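Dinditdale archive open day, notes before I forget

Got there late, bus from Zivwood sat in traffic, so missed the welcome. Straight into Valentyna Kostiuk's talk on the parish poor books. Very good. 198 families on relief in one bad winter, and she's traced where most of them ended up. One widow, Agnes, paid in candles and turnips for two years running. Handwriting awful, she put a page up on the screen and let us all have a go. I got "turnips". Illia Polishchuk got the rest.

Tea in the corridor. No biscuits left by the time I got through.

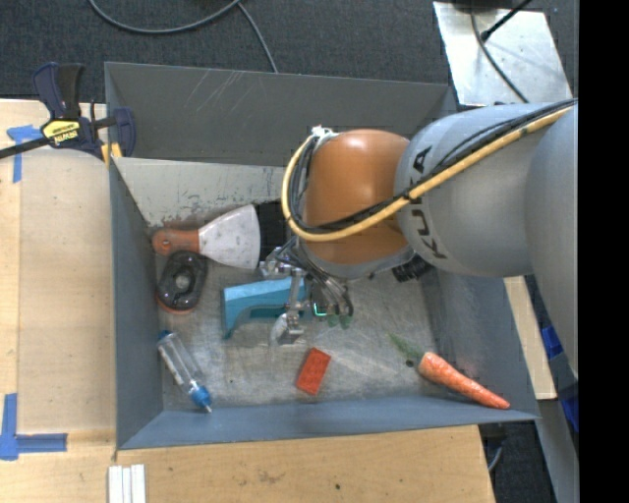

Afternoon was Arsen Kuzmenko on the Kovalchuk mill accounts, 15 ledgers, mostly wages and fines. A carder fined for singing! He had a lot to say about lifting and carrying, boys paid by the basket to clear waste from under the machines, reaching in while the belts ran. Hard not to think of that big KUKA arm reaching down into its grey metal bin, green light on, cables looped round the joint, and no child's fingers anywhere near. Someone asked about injuries and he said the ledgers only show them as a gap in the wages. Would of liked longer on that.

Then the strongroom with Ginette Melnyk, two groups, I was in the second. Cold. Saw the Gristik enclosure map, bigger than my kitchen table, field names all legible. Item 2916 if you want to order it up, give them a day's notice.

Bought the poor book transcripts at the desk, cash only. Next talk is on tithe disputes, will try for the earlier bus.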